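Before You Bolt an Arm to the Table: Tips from the Cropper Build

Shared 60 times | 14 comments

Every few months somebody at the Rulludcombe shop decides a robot arm will tidy the bench. I've been sceptical of this since the first time it came up, and I'm still sceptical now that I'm one of the people building it. The project is called Cropper. The plan is two arms on one long table, passing small things around so that people can find a screwdriver. A $4 hook does the same job for the screwdriver.

Still, if you're set on it, these tips should save you some money and a few holes in a good tabletop.

Build the room on the computer first

We did all of ours in Flumov before buying a single bolt. It's slow to learn and the manual is poor. What you get for your trouble is a place to make the expensive mistakes. Draw the table at its real length. Put the shelves and the bookcase where they belong, even the wall outlet, which decides where the power supply goes. Then give the arm a dull job. Ours closes its gripper on a black caddy-type block on the tabletop, over and over.
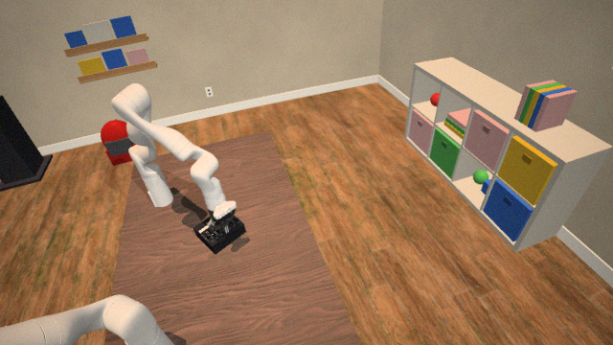
The promise on the Prallow kit page is that you can be "up and running in an afternoon." Set aside February. Our first week went on the base position alone, and moving it a hand's width changed what the arm could reach at both ends of the table. In the model that's a drag of the mouse. On real wood it's four plugged holes and an argument.

Don't trust the number on the box

Reach figures are measured with the arm stretched out flat, a position in which it's no use for picking anything up. To grip from above, the elbow has to come up and the forearm has to come back down, and that eats a good part of the reach. We had 600 mm marked out on the bench in masking tape as the working circle. The outer part of that circle is now where we keep the coffee.

Keep two arms out of each other's way

Start with one. If you must have the second, park it well off to the side and leave it parked until the first one behaves. Mark the strip of table that both can reach and decide in writing which arm gets it. Software that says it will sort this out for you should be tested with the speed turned all the way down and a hand near the stop button.

Simulated bumps are free, so have plenty. We logged 2,770 practice grabs, and 1,901 of them came up as good. I wouldn't brag about that. A good grab in Flumov means the block stayed between the fingers; it says very little about a real block with sawdust on it.

Check what the wrist can see

Most of us design for the view from across the room, where everything looks sensible. Switch to the wrist view and go through the whole move again. With the wrist out past the edge of the table, ours gets a long look at floorboards, the dark front edge of the tabletop, a couple of gray supports under it and its own two fingers poking up from the bottom. The shadow of the arm and gripper falls across the boards too, and a shadow can look a lot like an object to cheap software. Try the lamp in several places before you settle on one.
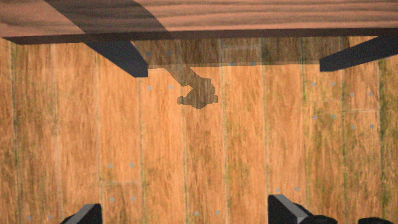
Leave the floor plain

Busy floors make trouble. Any repeated mark, whether it's screw heads, tile corners or a dotted mat, gives the vision software something to latch onto. If yours has a pattern, run one test with a plain gray floor in the model and compare. If the results match, forget about it and move on.

Cables and clamps

Clamp before you drill. Two heavy woodworking clamps and a scrap of plywood under the base will hold a small arm at low speed, and you can live with that for weeks. Leave slack in the cable at the elbow. Tape is fine for a trial and terrible after that.

Know when to quit

Pick a date and a job. If the arm can't do the job by the date, sell it while it's still worth something. Our job is putting the caddy back in one spot, every time, with somebody else setting it down crooked. It does this nicely on the screen. I'll believe the rest when I see it on the bench, and I've put up the hooks in the meantime.

Related tips
Plugging old screw holes in a tabletop
Clamps worth borrowing and clamps worth buying
Labeling shop drawers so the labels stay on
Getting sawdust out of a power strip

Contact the Rulludcombe tips page | Copyright Rulludcombe Shared Workshop | Back to top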